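Should I tell my sister I can't afford her birthday trip, or just pay up?

Posted in Money & Family

My sister turns 40 this spring and she's planned a long weekend in Noldale for six of us. My share comes to 1,022 dollars before food, and that's with two of us to a room! She and her husband both do very well, and I'm so happy for them, but I'm still paying off a dental bill from January and I have 2,000 dollars in savings, total. She has already offered to "spot" me, in front of the others, and I went bright red and said no thank you. Now I don't know how to bring it up again. Is it tacky to go for one night? Is it worse to take her money?

MapleStreetMom

Go for one night and have a ball. My cousin did that for my wedding and I never thought twice about it. Just tell her before she books the rooms!!

Teoh

Oh, I feel for you, and I've been on both sides of this one. When I was at Dematex my best friend there earned a good deal more than I did, and I spent years ordering soup and saying I'd had a big lunch (she knew, of course she knew). What finally helped was giving her a number. I said, "I have 300 dollars for this, what can we do with it?" and she was relieved, because she'd been guessing the whole time and guessing wrong.

So call your sister, on the phone and away from the group, and tell her your number. You don't owe her the story of the dental bill unless you want to share it. If she offers again to cover the rest, it's fine to say yes, as long as you both agree out loud whether it's a gift or a loan. A fuzzy 1,000 dollars between sisters can sour a lot of Thanksgivings. And if you'd still rather not, one night and a nice card is a perfectly loving present.

Let us know how the call goes! 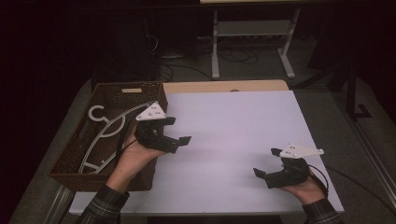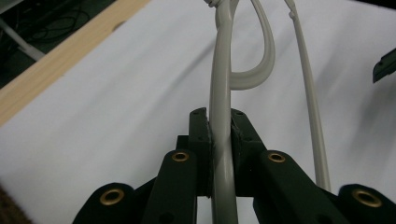
Nandini Acharya
Community helper, Money & Family
Answered Tue 12 February

39 people found this helpful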